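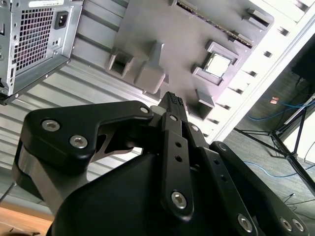

The power supply, with its square-holed grille and its socket for the cord.

Magazine > Home & Workshop > Features

The Box Under the Desk

Thursday, October 4, 2018

My desktop computer died in September, on a weeknight, in the middle of a spreadsheet I didn't want to finish. There was a click, then a smell like a hair dryer with a grudge, then quiet. I did what any adult would do and pushed the power button 37 times.

The sensible course was to buy a new one. A laptop from the big store in Crabtree would have had me back at the spreadsheet by dinner. Instead I paid $20 for a Saturday class called Open It Up, run by Titach, a repair workshop that occupies the back half of an old carpet showroom in Killau and still has the carpet.

The class is for people who own a desktop and have never seen the inside of one. Most of us could have said roughly what was in there: a brain, a fan, dust. We were told to leave our own machines at home the first week and learn on the workshop's old cases, where there was less to lose. I resented this for as long as it took me to drop my first screw.

You begin with the power supply because it's the part most likely to be forgiven. It's a sheet-metal box with vents, it sits in a corner of the case, and when it quits it often quits alone. It's also the one part you're told never to open. Everything else in a computer you may poke at within reason. The power supply you unplug, unscrew and carry away whole, like a neighbor's casserole dish.

What I hadn't expected was the reading. I own novels with less on the cover than one of these labels. There's a trash can on wheels with a cross through it, which means you can't put the thing out on Tuesday with the chicken bones. There's a 10 with arrows chasing each other around it. There's "Made in China," a warning triangle, and enough approval marks to get a person into several embassies. The badge that says "BRONZE" refers to efficiency. It sounds like third place and is really closer to a passing grade, which I found relatable. 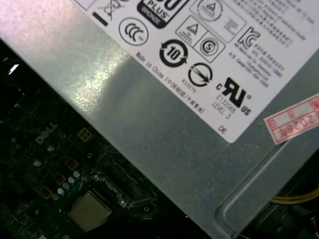 Can you put any power supply into any desktop case?
Only if the size, the plugs and the wattage suit the machine. Many home desktops take a standard size, but some brands use their own shape, so measure the old one and compare the connectors before you pay for anything.

After the power supply comes the wiring, and here the class slowed to the speed of people untangling Christmas lights. Cables in a computer come in yellow, red, orange and black, and they're all a little shorter or a little longer than you want. The rule is to take a phone picture before you unplug anything. The other rule is to pull on the plug and leave the wire alone. I broke both inside of ten minutes and was handed a roll of masking tape and a pen, to label things with, as one does for a toddler's mittens.

Then the motherboard. I had always imagined it as something delicate and futuristic, and it looks like a small town seen from a plane, with a parking lot where the processor goes. The slots for the memory have little latches at the ends that snap with a sound you will take personally. Everyone in the room flinched at the first one. By the end of the afternoon we were snapping them like people who'd been doing it for years, and a few of us had started saying "seated."
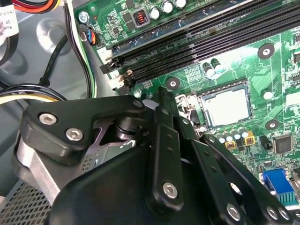

Rindora, on the next bench, told me the memory sticks had scared her more than anything with a plug on it, and that the trick was to line up the notch first and then push harder than felt polite.

I went home and opened my own. It held a quantity of cat hair I can only describe as a second cat. The replacement supply took me 2 evenings, one of them spent looking for a screw that was in my shirt pocket. It started on the first push of the button. The spreadsheet was still there too, so not everything about the repair went my way.

Reader comments

deskfan_lou
Do NOT throw away the old screws. I keep mine in a baby food jar and I've needed that jar more often than my car jack.

Prairie Mom
Took a class like this with my son. He learned wiring and I learned he'd been storing crackers behind the case.

bench37
Second the masking tape. Write on it before you stick it down, though.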